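Tools > Motion planning > Dulley

Dulley - the motion planner I wish I'd had years ago

Last updated: July

I wrote the first version of Dulley because I was tired of watching my arm take the scenic route. You ask for a move of a hand's width, the planner thinks for a while, and then the elbow swings out over the next bench. If you've been there, this page is for you (and if you haven't, lucky you, keep reading anyway).

Dulley is a planner for six and seven joint arms. You give it a robot model, a list of things not to hit, and a goal for the tool. It gives you back a timed joint path that your controller can stream. It runs on an ordinary desktop with no graphics card, and it talks to most controllers through a small bridge program called Womham, included in the download.

What I use it for most is trying moves in simulation before I let the real arm have a go. The viewer, Zarnska, opens in its own window and draws the arm exactly where the planner thinks it is. I keep the background dull on purpose - a plain backdrop and a black floor load fast and leave nothing to distract me from the links. You can turn on the shiny material too, and I nearly always do! Bright streaks slide along the cylinders as a joint turns, so I notice a twitchy wrist much sooner than I would on flat gray.

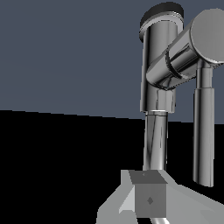

Close view in Zarnska, chrome material on the links, flat shading on the gripper body.

You can put the viewpoint wherever you like, right in among the links if you want. I do this a lot when I'm checking clearance near the gripper, as a collision shape that looks fine from across the room can be poking out of a housing once you get up close. Press C to draw the collision shapes over the model, and press it again to hide them.

Now the planner itself. It makes up to 2000 tries at finding a path, then spends whatever time you have left smoothing the best one. You can change the limit in the settings file. I run mine at 300 for simple pick moves and put it back up for anything that has to reach inside a box. If it can't find a path it tells you which two parts kept bumping into each other, and this one message has saved me more evenings than the rest of the program put together.

A few things you'll want to know before you buy:

Path output is at 1000 points per second by default. Older controllers may want fewer, so there's a setting for that in Womham.

Robot models load from the usual description files. Meshes with holes in them will load but the clearance numbers near the holes won't be right - run the mesh checker first.

Moving obstacles aren't supported yet. You can replan between moves, and I do, but Dulley won't dodge anything halfway through one.

Force control isn't in there either. For that I'd look at Jitpraphai, which is a separate add-on and takes over once the tool is close to the part.

A license is $379 for one workstation, and you keep it for good. Updates are free for the version you bought. There's a trial as well, with everything switched on except saving paths to disk, so you can load your own arm and see how it gets on before spending anything.

Comments

benchtop_ray: Does the viewer run on its own? I only want to play back paths I already have.

Reply from the author: Yep, start Zarnska with a path file and it never touches the planner. You still need the robot model loaded.

mk_gantry: The "which parts bumped" message found a bad joint limit in my model in the first ten minutes. Would love to see it in the log file too, right now it only shows in the window.

solder_and_tea: Any plans for two arms sharing a cell? I'd pay for that.

Reply from the author: I've started on it - no date yet, it's slow going.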